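Como olear um tampo de madeira em casa

Rápido, que a tinta da parede ainda tá secando. Lixa grão 120, depois 180, sempre no sentido do veio. Aspira bem. Pano úmido, espera secar.

Óleo: uso o Skinudell, lata pequena. Camada fina, com pano de algodão. 13 minutos e tira o excesso, senão fica grudento. Segunda demão no dia seguinte. Nao precisa de pincel.

Pano sujo de óleo abre e seca esticado, longe do sol. Amassado no lixo pega fogo.
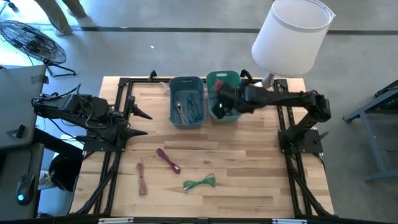

Arquivado em: Madeira e tampos

Tampo de ripas bebe mais óleo nas pontas, passa uma terceira ali.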